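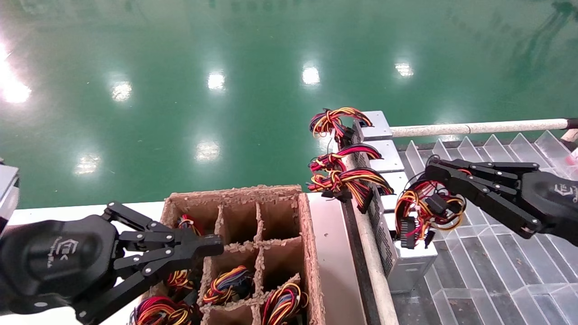 Emiliano Toledo thinks a power supply ought to be judged by its cables, and he told me so before I'd even put my bag down. The metal part, he said, gets all the attention in the catalog, and then you spend your whole afternoon wrestling the wires!

I've come around to his way of thinking. I build computers at my kitchen table (slowly, with snacks), and every single time it's the harness that beats me. Red, yellow, black, a stray orange one, all springing back at me like a bad perm. So when I got the chance to spend a day at Tidora, where they pack the things for a living, I went mostly to look at how they handle the tangle.

What they use is a cardboard box with dividers. I'd pictured something fancier! Each bundle gets its own compartment, and the box is allowed to get pretty scruffy before anyone thinks of replacing it. I asked about the ragged edges and got a shrug. The shift before mine had sent out 2,745 units, the best day since January was 3,010, and a torn flap hadn't slowed down either one.

The supplies themselves wait in a clear tray split up into a grid, and I loved that tray. You can see straight through the walls, so there's no lifting and peeking. I've since bought a cheap one from Katarwood for my screws and adapters, and I'm a little smug about it.
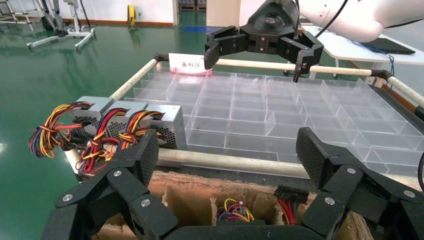 Power supplies in the staging area at Tidora, harnesses out to the side.

My own attempt at home went less well. I gave each cable bundle a slot in an old Keva shoebox, cut seven dividers from cereal packets, and felt terrific until I tried to close the lid. The bundles want more room than you'd think, so go deep, and leave the connectors on top where you can grab them.

The shoebox is under the bed now. The lid is held on with tape.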